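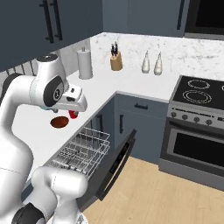

We're looking for people who've spent real time in a kitchen at work, and I don't mean chefs. I mean whoever ends up stacking the dishwasher at the office, the care home, the staff canteen, the school. I'm Zulema Henríquez and I run the people side of the Nokudel project, where we're working out what happens to a kitchen shift when an arm takes over part of the clearing up. Right now we do most of it in simulation, so the job you'd be watching is a small one: a bowl and a red cup on a white counter, the dishwasher open with its rack pulled out, and the arm reaching over them. Small, but you'd be amazed how many opinions people have about it (I have plenty, and I've been told to keep them to myself until you've had your say).

We've got 16 spots for the next round. Each session runs 80 minutes at our Griltton office, or you can join by video if you're further out. You'll watch the arm work through a few runs, stop it whenever something bugs you, and tell us how you'd do it. Would you load that first? Would you want to be standing next to it? If it did the bowls and left you the pots, is that a better job or a worse one? 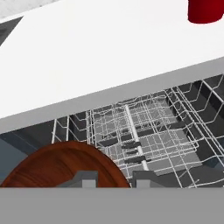

Gripper view at the dishwasher rack, from the simulator.

I should say where this comes from. In July we sat down with kitchen hands at Godoy, a catering firm with 30 people on the floor, and asked them about automation in general. We got polite answers. Then we put a run on the screen and the room woke up! One woman told us the dishwasher corner was where she caught up with her workmate every afternoon, and if you gave that job to a machine she'd want to know where the chat was going to go. Another bloke said take it, take it today, his wrists have had enough. I've been thinking about both of them ever since, and I'd like a lot more of that.

What you say goes into a report for Godoy and for Derum, the firm that's planning the first trial kitchen. It covers rosters, breaks, who gets trained to look after the arm and whether they get paid more for it. I can't promise they'll do everything you suggest. I can promise they'll read it, as I'll be in the room going through it with them.

Who can apply: anyone 18 or over who has done kitchen, cleaning or canteen work in the past two years, paid or as part of another job. Casuals are very welcome. You don't need to know anything about robots, and please don't read up beforehand — I'd much prefer your first reaction.

You'll get $44 an hour, paid for the full session even if you have to leave early, plus your bus or train fare. There's tea and a decent biscuit if you come in person. We record the sound so I can write it up properly, and your name stays out of the report. Your boss won't be told you took part.

To put your hand up, send me a few lines about the kitchen you work in and the part of the shift you'd be happiest to give away. Evening sessions are fine, just say so. Posted 2021-11-18, open until all the spots are gone.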